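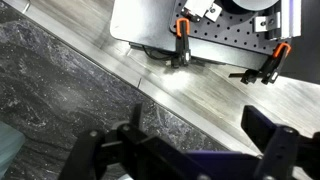
Figure 7. Speckled dark gray countertop and wood-grain floor.

Section 4. Installing the Prulano Under-Sink Water Filter

This section covers mounting the filter head, connecting it to the cold water line, and flushing the first cartridge. It applies to the standard single-cartridge model. If you have the twin model, go to Section 5.

Before you start

Read the whole section once before you pick up a tool. Clear out the cabinet and lay an old towel over the cabinet floor. A second towel on the floor in front of the doors will keep drips off wood and laminate.

You will need:
An adjustable wrench
A drill with a bit sized for the two mounting screws
A pencil
A flashlight
A bucket or deep pan
A tubing cutter or sharp utility knife

The inlet adapter, bracket, screws, tubing and first cartridge are in the box. The cartridge is part number 169. Check the number on the label before you break the seal – opened cartridges cannot be returned.

CAUTION: Connect to the cold line only. Hot water will damage the cartridge and the housing seal, and the damage is not covered by the warranty.

Shutting off the water

1. Find the cold shutoff valve under the sink. It is usually on the right as you face the cabinet, but follow the line up to the faucet to be sure.

2. Turn the valve clockwise until it stops. Do not force it. If the valve will not close, shut off the main supply to the house and have the valve replaced before going on.

3. Open the cold side of the faucet and leave it open until the water stops running.

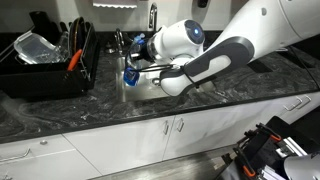 Figure 8. Stainless steel sink in a dark marbled countertop.

4. Put the bucket under the valve. Loosen the nut that holds the faucet supply line and let the line drain.

Note: A supply line with rust on the nut or cracks in the outer sleeve should be replaced now. Dodero and Entwistle both sell lines that fit the adapter.

Mounting the bracket

5. Hold the bracket against the side wall of the cabinet, high enough to leave 2 inches of clear space below the cartridge. You need this space to twist the cartridge out.

6. Mark both screw holes with the pencil. Open and close the cabinet doors to make sure they clear the bracket.

7. Drill the pilot holes. Keep them shallow. Many cabinet walls are thinner than they look, and there may be a dishwasher on the other side.

8. Drive in the screws, stopping when the bracket sits flat. Hang the filter head on the bracket with the arrow pointing toward the faucet.

Connecting the tubing

9. Screw the inlet adapter onto the shutoff valve by hand, then tighten it a quarter turn with the wrench.

10. Cut the tubing to length. The cut must be square. Leave enough slack for a gentle curve at each end, with no kinks.

11. Push one end of the tubing into the adapter and the other into the side of the filter head marked IN. Push until you feel it seat, then tug lightly. It should not move.

12. Connect the side marked OUT to the faucet supply line in the same way, using the second adapter.

13. Insert the cartridge and turn it to the right until it clicks.

CAUTION: Do not use thread tape or pipe compound on the push-in fittings. 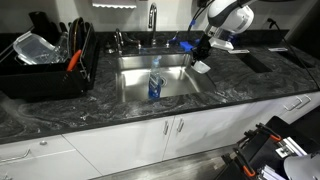
Flushing and checking for leaks

14. With the faucet open, turn the shutoff valve on slowly. Air will sputter from the spout for a minute or so.

15. Let the cold water run for five minutes. Gray or cloudy water at this stage is carbon dust and is harmless. Do not drink it.

16. Close the faucet. Dry every fitting with a paper towel, wait ten minutes, and check each one again with the flashlight.

If a push-in fitting drips, shut off the water, release the tubing, trim the end square and push it back in.

Replacing the cartridge

Each cartridge treats up to 2,000 gallons. Write the month on the blank label and stick it to the filter head, where you can read it without moving anything. Replace the cartridge sooner if the flow drops or the taste changes.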